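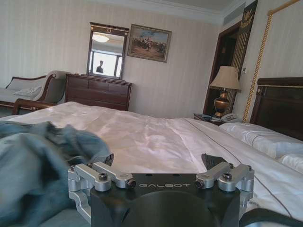 4.2 The open day as a test setting

Most of what we had learned about bedroom tidying up to this point came from our own lab, where the bed never moves and the people in the room know when to stand back. The open day at the Ostside guesthouse gave us something much better. Visitors came in groups through the afternoon of Thu 19 March, asked whatever they liked, and were allowed to choose where on the bed a garment should be dropped before each run. We had expected them to be polite about this. They were wonderfully unhelpful, and bunched up the jeans in ways none of us would have thought of!

Each run followed the same order. A visitor placed the garment, the operator (Colton Sandhu for the morning rehearsal and the first groups, Hülya Toprak after that) started the Grodatel planner, and the arm moved to a low viewing pose over the bedding before choosing a grasp. Figure 3 shows the wrist view in such a pose, with the denim heaped beside the left fingertip and the white bedding stretching away behind it. We find this angle useful for thinking about the task. So close to the cloth, a fold and the edge of a garment can look very much alike, and the wrinkles in the sheet add shallow ridges of their own. The dark piping on the bedding is a second difficulty, as the planner has to learn that a long thin line crossing a pale surface is no reason to pinch.

Figure 3. Wrist camera view during work with denim on a made-up bed. The fingertips are at the lower center; the window is visible only as a reflection in the mirror on the far wall.

We ran 17 demonstrations for visitors. In 9 of them the garment was lifted on the first attempt, and in all but three of the rest it was lifted after a second look from a new pose. The three failures were all grasps that took hold of bedding together with denim. This was the part of the day the visitors enjoyed most, and it led to the best questions. One group wanted to know why the arm did not simply shake the cloth and see what fell. We had no good answer, and a shake test has been on our list ever since.

Lighting deserves a note. In the lab we work under even lamps, but a furnished room has windows, mirrors and polished wood, and the Işık exposure module had been tuned in December on much duller days. Toprak lowered its upper limit between two groups and we kept that setting for the remaining runs, so the results before and after the change should be compared with care. The Grodell baseline was not run in front of visitors and is reported separately in Section 4.3.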